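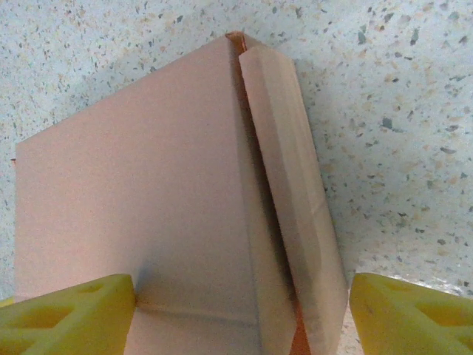

Maintenance reserves and the return of a leased turboprop

Most of what gets written about aircraft leasing concerns the order: how many airframes, what list price, which manufacturer. The end of a lease gets very little attention outside the trade, although it is where a small operator can lose a year's margin. I spent June on the lessee side of a return, so these are my notes on how the money works.

The operator is Mostow, a regional carrier flying turboprops on short sectors. The lessor is Flavengate. Two airframes were due back under the same form of lease, signed by the previous management. I was brought in to read the paperwork against the lease and list the gaps.

What a reserve is

A lessee pays rent for the use of the aircraft. On top of that, many leases require a monthly payment tied to use: so much per flight hour for the engines, so much per landing for the gear, so much per calendar month for the airframe heavy check. These are maintenance reserves. The lessor holds them. When the lessee carries out a qualifying shop visit, it pays the shop, sends the invoice to the lessor, and claims the money back up to the balance in that account.

Three points in that description cause trouble.

"Qualifying" is defined in the lease. A performance restoration on an engine usually qualifies. Repair of foreign object damage usually does not, even if both are done in the same visit and appear on the same invoice. If the shop has not split the invoice, the lessor is entitled to wait until it does. One of our claims had been sitting for four months over exactly this. The shop needed an afternoon to reissue it in two parts.

"That account" is also defined. In this lease the accounts do not cross. A surplus in the landing gear account cannot be applied to an engine. Mostow's finance group had been carrying the reserves as one number in their forecast, which made the position look better than it was.

Finally, the balance at the end of the lease belongs to the lessor unless the lease says otherwise. This one does not say otherwise. Any money left in the gear account on the day of return stays with Flavengate.

Return conditions

The aircraft has to come back in a stated condition. The terms vary, but the ones that matter are the time remaining on the engines, the time remaining to the next heavy check, the state of the life-limited parts, and the records.

Alla, the shop that did the last heavy check, did clean work. The physical inspection took two days per airframe and produced the usual list: worn placards, a chafed hose, seat covers, a dent in a cargo door surround that was inside limits but had never been mapped on the dent chart. None of it was expensive. The dent took longer than everything else together, because a dent without a chart entry has to be measured and assessed as if it were new.

The engines were a different matter. The lease asks for a minimum number of cycles remaining on each life-limited part. One disk was short by 20 cycles. On a short-sector operation that is a few days of flying. The remedy in the lease is either to replace the part or to pay compensation at a formula rate. For a shortfall that small the formula is the obvious choice, but the lessee has to ask for it in writing before the notice date. We had the letter out with little room to spare.

Records

I would put most of the effort here. Each life-limited part needs a trace back to birth: every operator, every installation and removal, hours and cycles at each step, with signed documents. A printout from the maintenance tracking system is a summary. The lessor will want the papers behind it, and so will the next lessee.

For one landing gear component there was a gap covering a period with a prior operator, Woldemariam, which had since changed its records system. The cycles were in the summary and nowhere else. Without the removal tag, the options were to find the document, get a signed statement from the prior operator, or accept a penalty rate that assumes the worst case for the missing period. We got the statement. It took five weeks of email, and I would start that search a full year ahead on any future return.

A short list of what I would do earlier:

Read the return section of the lease at signing, and again every year.

Keep each reserve account on its own line in the forecast.

Ask every shop to split invoices by lease category before they are issued.

Update the dent chart at the time of the damage.

Scan records on receipt and name the files by part and serial number.

Timing the last shop visit

There is a case for bringing a shop visit forward so that it falls inside the lease and can be claimed against reserves that would otherwise be lost. It depends on the account balance, the cost of the visit, and what the return condition would require anyway. On the gear it would have paid. On the engines it would not, as the balance was below the likely invoice and the excess would have been ours.
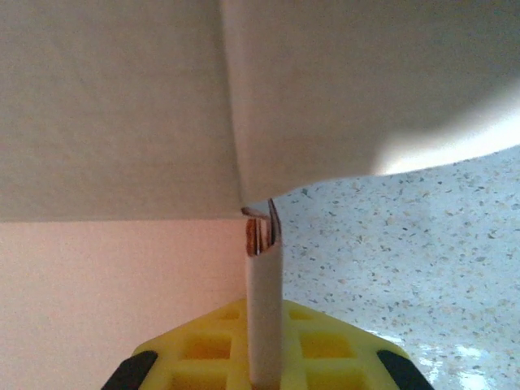 Alby Ruawai wrote after reading a draft that I was too quick on this last point. An early gear overhaul also takes the aircraft off the line, he said, and if a replacement has to be leased in for those weeks, the cost of that should be set against the reserve recovered.

He is right, and my sheet did not have a line for it. I have added one. With Mostow's winter schedule the gear visit still comes out ahead, by less than I first had. In the summer schedule it does not.

Shewit Lemma asked whether the reserves could be replaced by a single payment at the end. Some lessors will agree to that for a lessee with strong credit. It helps monthly cash and leaves one large bill at return, so the accrual has to be made in the books each month either way. Flavengate was not offering it on this lease.

The second airframe goes back next. Its records are in better order, and the dent chart has been checked against the skin.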